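Ciler (préhenseur)

Ciler est un préhenseur portatif à deux doigts commercialisé par la société Nastance, vendu en kit ou monté. Il sert à enregistrer des démonstrations de manipulation effectuées à la main, destinées ensuite à l'entraînement de bras robotisés. Une caméra solidaire de la poignée filme les doigts et la zone de travail.

Historique

Le produit dérive d'un prototype d'atelier conçu par Darcy Te Moana sous le nom de Dullden. Ce prototype ne comportait qu'un doigt mobile, l'autre étant fixe. Nastance en a repris la géométrie générale et a rendu les deux doigts symétriques. La version actuelle, dite révision 2, est disponible depuis le 26 octobre 2023. Les pièces de la première révision ne sont pas compatibles, à l'exception de la poignée.

Caractéristiques

Chaque doigt se termine par un patin rectangulaire rapporté, porté par un bras articulé. Les articulations sont garnies d'œillets en laiton, qui limitent l'usure des alésages. L'ouverture maximale entre patins est de 89 mm. Le kit comprend deux jeux de patins, la visserie, une clé et un gabarit d'alignement – ce dernier est indispensable au premier montage, que la notice évalue à 60 minutes.

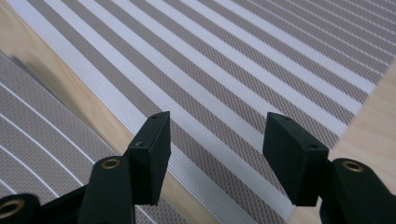 La prise de textiles plats constitue l'un des usages documentés du Ciler. Une étoffe posée à plat offre peu de relief aux patins, et l'opérateur doit approcher le bord sous un angle faible avant de refermer les doigts. Les tissages épais, du type toile de store, se saisissent plus facilement que les voiles légers, qui tendent à glisser ou à se plisser hors de la zone de contact. La notice recommande de contrôler le serrage des patins toutes les 5 séances.

Service associé

Nastance propose, sous le nom de Fairweather, un service de vérification des enregistrements. Le client transmet ses séquences et reçoit un relevé des prises inexploitables : doigts hors champ, mouvement trop rapide, exposition instable. Le service est facturé séparément et n'inclut pas l'entraînement des modèles.

Limites

Le Ciler ne mesure pas l'effort de serrage. Il convient mal aux objets lourds ou très lisses, et le fabricant déconseille son emploi en milieu humide. Le jeu des articulations augmente avec l'usage – un réglage est prévu par rondelles, non fournies dans le kit de base.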